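Progress report to the Moltbridge Fund
Student robotics club, Karnow High School
Prepared by Tzu-hsuan Kwok, club advisor

Dear friends at Moltbridge,

It is a pleasure to write to you again, and I hope you will forgive me if I go on a bit, since so much has been happening in our room after school. When you agreed to support us with a grant of $2,572, the students had a plan on two sheets of notebook paper and a great deal of enthusiasm. They still have the enthusiasm (more than I can keep up with on a Thursday afternoon!) and the plan has grown into a real project, which they have named Ploron.

As you may remember, the goal is to teach a small robot arm to pick up and set down ordinary things from a desk. The students record themselves doing the job with a hand-held gripper, and those recordings become the lessons the arm learns from. We have 11 students in the club this year, and every one of them has now taken a turn at the gripper.
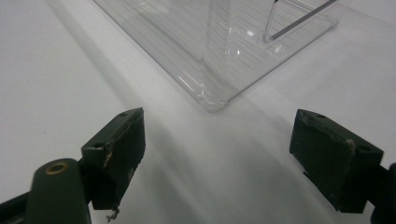
Getting the recordings right has been slower than we told you it would be. Our first attempts were much too fast, because teenagers grab things the way teenagers do, and we ended up throwing out most of what we had made in the first weeks. The club then wrote its own rules: come in slowly, pause before closing, let go gently, and start over if somebody bumps the table. I was not allowed to help with the wording, and I think the rules are better for it.

As of this report we have 538 recordings that the students consider good enough to keep. Every one was watched by a second student before it went into the collection, and there were some lively arguments about what counts as a clean pickup. Clear plastic has been the hardest thing to agree on. A few of the students would like to leave it out until spring, while others feel that a robot that only works with easy objects would be a bit of a cheat — and I will admit my heart is with the second group.

On spending, the gripper parts and the storage drives are paid for, and the largest remaining item is a replacement motor for the arm. We ordered it from Mok, and they have been very patient with our questions. I expect to have $70 left over once it arrives, and with your permission we would like to put that toward spare finger pads.

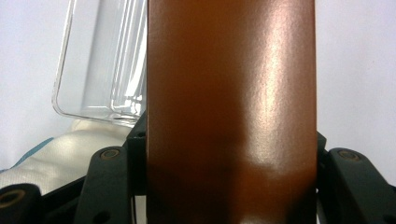
Karnow, January

Since I wrote the pages above we have come back from winter break, and I wanted to add a short update before sending this off. The motor is here and fitted, and the older students have begun the first training runs on the school's computers. The arm reaches for the right spot more often than I expected, though it tends to close its fingers a moment too soon. The students suspect that some of our early recordings are to blame, so they are going back through them in pairs.

Our plan for the coming months is to finish that review, record more of the tall and see-through objects, and hold an open afternoon for families in the library. You would be most welcome to join us, and the students have asked me to say that visitors may try the gripper for themselves.

With many thanks from all of us,

Tzu-hsuan Kwok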